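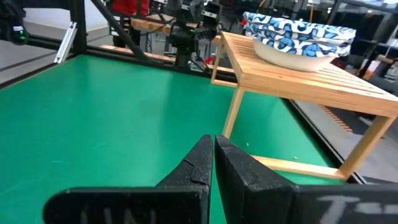 4.2 Rules for the state of the bench before a run

A written rule for a shared manipulation bench has to say what must be true before the arms are enabled, and who checks it. The Wernent rules leave this to the operator, with one line asking that the work area be "in good order". We found that operators read this line in very different ways. Some cleared the table between runs, others left things where the last person had put them, and two of them did not know the line was in the rules at all. The draft we tested at Holroyd replaces it with a check made from the wrist view as well as by eye. In Figure 3 the wrist view takes in both fingertips, the table surface between them, and a slatted wooden stool with a bowl and folded cloth on top. The lower rail of the stool comes up beside the right fingertip in this view. Under the draft rule, any furniture seen next to a fingertip at the start position is a reason to stop and look from the side, as the wrist view is a poor guide to distance. The same check covers the fingers themselves. Light scuffing of the kind seen in Figure 3 is recorded and left alone. A mark that might be a crack is recorded as a possible crack, and the fingers are inspected by hand with the arm powered down. Operators asked for a drawing of acceptable wear, and we agree that one is needed.

Raised objects are treated separately. Stools, racks and boxes give the arm a second surface to work on, and they bring hard edges into the space the arm moves through. The draft sets a clearance of 30 mm between any part of the gripper and any raised edge at the start position. It also asks that soft items such as cloths should not hang over the edge of whatever they are stacked on. This second point drew the most complaints. Operators said that an overhang is often part of the task, and the final draft allows it where the task sheet says so.

4.3 Rules for people near the bench

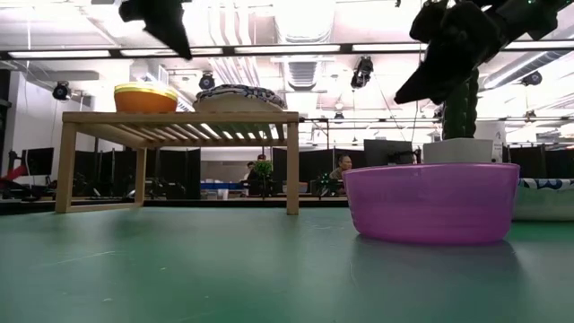 Milovan Omerović, Holroyd
Section text revised 2023-04-21

Section 4.2 deals with what can be seen at the wrist. The position of people has to be judged from further back. Figure 4 is a view across the table, with two grippers above it and people in the workspace beyond. Partitions, monitors and other equipment stand in between, and two of the people are partly hidden at this angle. A rule that says "no person in view" would stop nearly all work in a room of this type. A rule that says "no person in reach" is closer to what is wanted, though it depends on the reach being marked on the floor.

The draft uses two distances. Inside the marked reach, nobody may stand while the arms are enabled. Outside it, people may walk and work as usual, but the operator must keep a clear line of sight to the whole of the marked edge. Where something on the table blocks that line, the operator moves or moves the object. In the January trial, six of the eight operators said they could apply this without help after one reading. The remaining two asked how it applied to a person sitting down, and a sentence was added.

Tall objects on the table need a further note. In Figure 4 a gripper partly covers the top of a cactus in a white planter, and from this side alone the gap between them cannot be judged. The draft asks for a second view in such cases, taken from another side of the table, before the first movement. The Grarkero checklist has a similar item but applies it only to objects fixed to the table. We see no good reason for that limit.

Records of both checks are kept in Tridix with the run number. Where a check was skipped, the entry is left blank and the run is not used in the comparison in Section 5.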